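Morlow Newsletter, May 2018

Tabletop cooking at the Clondis Room

The portable gas stove is back on the marble-patterned table in the Clondis Room and can be used by any member during opening hours. It had been put away since October while we sorted out where gas cartridges could be stored. They are now kept in the Kinsella Street shed, and only one goes to the table at a time.

The stove takes one pot. It works well for soup, noodles or rice for up to 4 people, and less well for anything that needs a wide pan. Please turn the handle in from the table edge while cooking, and keep bottles and trays well back from the burner. Let the stove cool fully before wiping it down.

Cartridges are $2 each, paid at the desk. We have used over 100 of them since the room opened, so please bring empties back to the shed and don't put them in the kitchen trash. The booking sheet for the table is kept at the desk, with slots of 2 hours.

Jellesen Hall still has its electric range for larger meals.

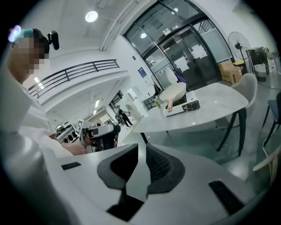

Reader comment: Could the slots run a little longer in the evening? By the time the rice is done and the pot is washed, the next group is already waiting to sit down.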